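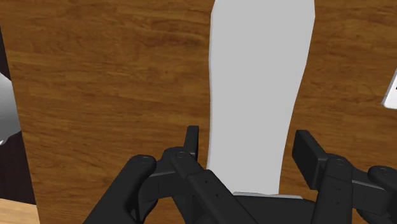 Why did the second batch of hide glue lose its grip overnight?

It was held too hot for too long. The pot sat at the top mark on the dial from the morning glue-up until Ghazala switched it off at the end of the day, and glue kept like that goes thin and weak even when it still looks right in the brush.

Monday. Notes on the glue trials for the Nerthorpe chairs, so that Javiera can carry on with the second set.

Batches so far:

- A: soaked overnight in cold water, warmed gently, used the same morning. Good tack, slow to gel. Joints still sound.
- B: same granules, same soak, left hot all day as above. Used late afternoon. Two joints opened by hand with little effort, the glue line dull and powdery.
- C: the remains of A, chilled in the fridge, cut up and rewarmed once. Slightly weaker smell, otherwise no difference I could find.
- D: fresh, with a pinch of salt to lengthen the open time. Stayed liquid on the wood long enough to fit a back rail without hurrying. Not yet tested.

Granules are all from the one Kwok sack. The label gives no gram strength. Maximiliano thinks it is a medium grade, going by how it sets in the jar, and I would agree, but neither of us has measured it. Ask when reordering.

Test method, for the record. Beech offcuts, planed and left unsanded, end grain avoided. Rubbed joint, no cramp, left on the rack by the window for three days. Then held in the vice at the glue line and pushed over by hand with the short bar. Crude, but it separates a bad joint from a fair one. It does not separate a fair one from a good one, and Facundo is right that we should hang weights off the end if we want figures worth keeping.

With A, the wood tore before the glue did on every piece. With B, clean separation, hardly a fibre pulled. C was mixed: mostly torn wood, with one patch of bare glue near an edge. I put that patch down to a hollow in the planing. Checked the mating piece with the straight edge afterwards and there was light under it in the same place.

Pot temperature. The dial on the Triltel pot has numbers on it that do not correspond to anything. With the thermometer in the glue and the lid on, mark 4 settles where we want it, just too hot to keep a finger in. Mark 7 is far too much. I have put a line of red tape at 4. Please leave it there and don't turn the pot up to speed the melt - start it earlier instead.

Water loss is the other thing. With the lid off, the glue skinned over before lunch and the brush started dragging. Catalina topped it up by eye from the kettle and it went on well enough, but we then had no idea what ratio we were using. From now on the lid stays on between joints, and any water added is weighed and written on the sheet.

Old joints on the chairs themselves: warm water and a thin brush worked into the shoulders, left, repeated. The front legs came away on the third go. The stretchers are stubborn and one has been done before with something white and rubbery that water does not touch. Scraped back to bare wood, which took most of the afternoon. That mortise is now loose and will need a shaving glued in before the tenon goes back. Do not use D for it until the test pieces have been broken.

To do:

- break the D pieces once they have had their three days
- repeat B on purpose, at mark 7, drawing a sample every hour
- throw out what is left in the B jar (still in the fridge, second shelf, marked)
- ring Zukura about the webbing for the seats, the last roll was narrower than the order
- new brush, the old one is shedding into the glue

Javiera has started the soak for the next batch. Jar is dated on the lid.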